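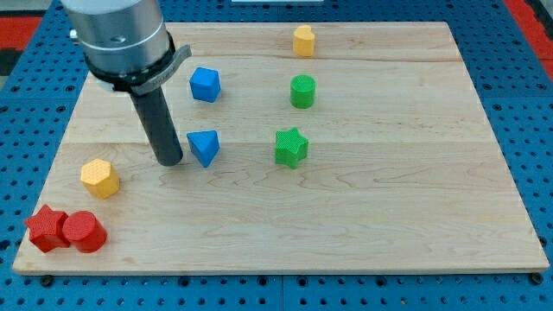

*The black rod hovering next to the blue triangle, with the right half of the board still clear.*

Sun 5 July

It has been a hot, slow weekend, and I've spent a good part of it doing something I kept putting off all spring: typing up our bench rules. They have lived on the back of a delivery note taped to the wall at Stalledby, in three colors of pen, and the oldest lines have faded so much that Toàn Ngô has been reading one of them as "never wave" for the better part of a year. It says "never leave." I suppose either one is fair advice around an arm!

For those of you who are new (hello, and thank you for the kind notes after the last post), I help out with a small tabletop arm that moves little colored blocks around on a wooden board. It's humble work, and I'm very fond of it. The blocks are hearts and stars and cubes and so on, and the arm nudges them from place to place while we keep notes. You wouldn't think blocks needed rules. I didn't either, until I tried to repeat a session somebody else had set up and found I couldn't match a thing.

So, the rules as they stand today, with my own comments thrown in.

**Clear the board before you seat it.** Everything off, wipe it down with a dry cloth, then push the board up against its stops and check the corners with your fingers. Mỹ Huỳnh added this one in November after a whole afternoon went to waste on a board that had crept sideways.

**Speed stays at 15 percent until the first full pass is done.** I know it's slow. I have watched it be slow many, many times, usually with a sandwich. After that you may go up, one step at a time, and you write down where you stopped.

**Hands stay off while the tip is down.** If a block tips over or two of them end up jammed together, leave them. Stop the arm, raise it, see that it has come to rest, and then reach in. Ildikó Dobos is strict about this and she is right to be. She came to us from the packing line at Himthorpe, where the machines are a good deal bigger, and she treats our little one with exactly the same respect.

**Don't tidy.** This was the hardest for me, I'll admit it. I like things in rows. But if you straighten the blocks halfway through, your starting layout and your notes no longer agree, and whoever comes after you is stuck. Crooked stars stay crooked until the session closes.

**Every session gets a line in the book.** Date, initials, starting layout, top speed, and anything odd. We passed 700 lines this spring – a little milestone I marked with lemon cake. Cúc Văn wants 900 before we change the format, so that we have a decent run to compare against, and I've promised to stop suggesting new columns until then.

**Stop button within reach, always.** On the side of the hand you'd use without thinking. Diễm Đặng is left-handed and moves it every single time she sits down, and I move it back every single time I do, and that is just how it should go.

There was a longer list once. I cut 4 rules that were really the same rule about coffee, and folded another into the part about wiping the board. We may borrow a page or two from the folks at Nutada as well, who have a very nice way of writing up near misses. I've asked them for a copy and will let you know what comes of it.

The typed version goes up on the wall Monday, in a plastic sleeve this time. If you run a bench of your own and have a rule you swear by, please leave it in the comments – I read them all, usually far too late at night.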